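Doing up room 26 — dusty leather chair, towels, what to keep?

shahab_m
Running 4 bedrooms above a pub in Povlow, trying to get 26 fit to let before May. Daft numbering, ignore it. Black leather office chair in there is the worst of it. Seat is thick with grey dust, scuffs, chalky bit towards one corner and a small worn spot near the left. Went at it with a fluffy brown cloth, mostly just pushing the stuff about tbh. Is it worth saving or do I bin it? New one is £78 from Birano, would rather not.

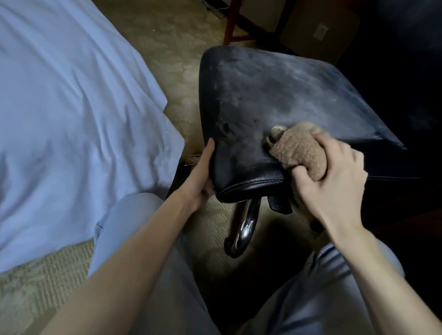
Re: Doing up room 26
posted by gristle
Save it. Chrome looks decent, stitching along the front looks decent. Hoover first with the soft brush, THEN cloth. You're grinding grit into it otherwise, thats where scrapes come from. After that a barely damp cloth and a bit of Sekum balm. Leave overnight. Do the underside as well.

Re: Doing up room 26
posted by Mrs Tansy
Disagree about balm. It goes tacky in a warm room and guests sit on it in pale trousers. Ask me how I know. Saddle soap, hardly any, buff it, done. And the chalky corner might be the finish gone, in which case no amount of rubbing will shift it.

Re: Doing up room 26
posted by gristle
Never had it go tacky. You're using too much. Pea sized.

Re: Doing up room 26
posted by shahab_m
Ok will try the hoover. Next question, towels. Had the brown ones from Safavi, nice thick loops, but they never look tidy folded on the bed. Tried rolling them instead, over on the navy armchair as it's a better height than the bed. One end always comes out as a fat spiral and the other flops.

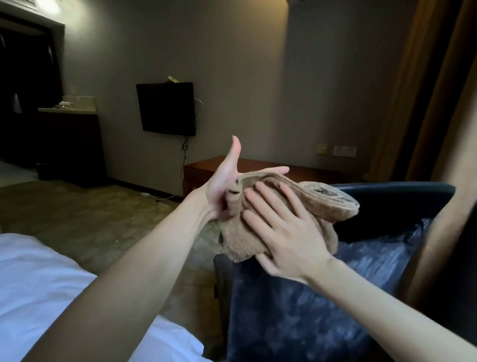
Also want to lose the TV cable, it hangs straight down the wall and drives me mad. Sockets are off to the right above the low cabinet so it could go along behind, I suppose? Trunking or just clips? Walls are a sort of grey beige so white trunking will show.

Re: Doing up room 26
posted by pelmet_pete
Clips. Trunking looks like an office. Or paint the trunking, takes ten mins.

Towels — fold in thirds longways, then roll from the messy end so the neat hem finishes on the outside. Tuck it. They flop if you start loose. Keep the golden curtain btw, goes nicely with the brown.

Re: Doing up room 26
posted by Mrs Tansy
Fold flat. Rolled towels unroll the minute someone picks one up and then they look used. Also get the plastic off that armchair before anybody stays, sounds like a crisp packet when you sit down.

Re: Doing up room 26
posted by shahab_m
Fair, plastic is coming off. Last one, the side table. Quote for replacing all the wood furniture was £406 and I'm not sure it needs it. Reddish finish, one wide drawer. My sister says it fights with the flowery carpet. I dont mind it.
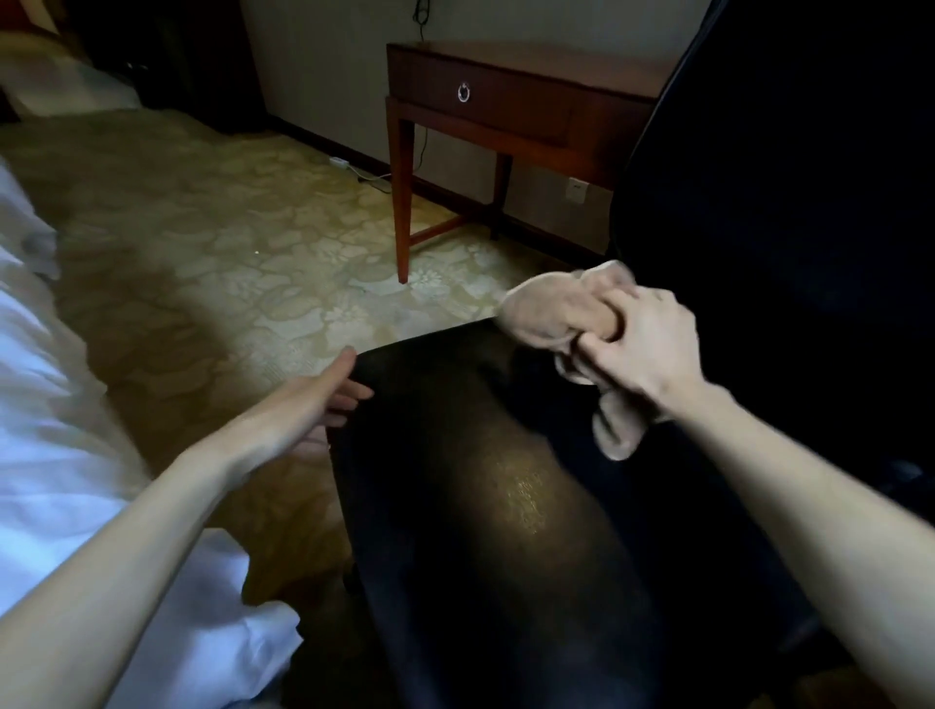 Side table with the ring pull, and the carpet it supposedly fights with

Re: Doing up room 26
posted by pelmet_pete
Keep. Bit of wax, polish the ring. Spend the 406 on a mattress.

Re: Doing up room 26
posted by gristle
Table's fine, carpet's the one I'd change. Gold flowers, no ta.

Re: Doing up room 26
posted by Mrs Tansy
Leave the carpet alone!! Pattern hides everything. I had plain cream in two rooms and it was a nightmare, every cup of tea for ever.

Re: Doing up room 26
posted by shahab_m
Carpet stays, no budget. Table stays too. Will report back on the chair once I've found the brush head for the hoover.

Shahab Moradi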